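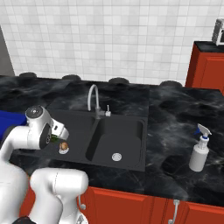 Which gripper did better on small items near a sink, the wide Dovik or the slim Standoter? The slim Standoter did, by a clear margin, and most of its lead came from tight spots next to walls and rims.

Filed under: Papers > Manipulation > Simulation

4.2 Gripper comparison in the kitchen scenes

Figure 3. One of the rendered kitchens, with the arm over the left basin of the double sink and a small green object at the fingers.

We kept the arm, the controller and the object set fixed and swapped only the fingers. Each gripper got 2,000 simulated pick attempts spread over 18 kitchen layouts, and we were delighted by how cleanly the two separated! In the sink layouts (Figure 3) the faucet and the basin walls leave little room to open wide, and this is where finger width matters most. The Standoter completed 1,406 of its picks. The Dovik held heavier items more firmly once it had them, but it often touched the divider on the way down and had to back off and try again.

Garba Yusuf suggested that we rerun the sink layouts with the wrist turned 30 degrees, and we are very glad he did. The Dovik recovered a good part of the gap (see the Calatcombe runs in the appendix), while the Standoter hardly changed. Adesuwa Obi then repeated both sets with the Ezeani controller in place of our own, and the ranking stayed the same.

Two cautions apply. Friction on glossy surfaces is set by hand in our simulator, so the numbers for dishes are softer than those for bottles. We also used a single approach speed throughout. Slower approaches are covered in Section 4.3, together with the wrist camera tests.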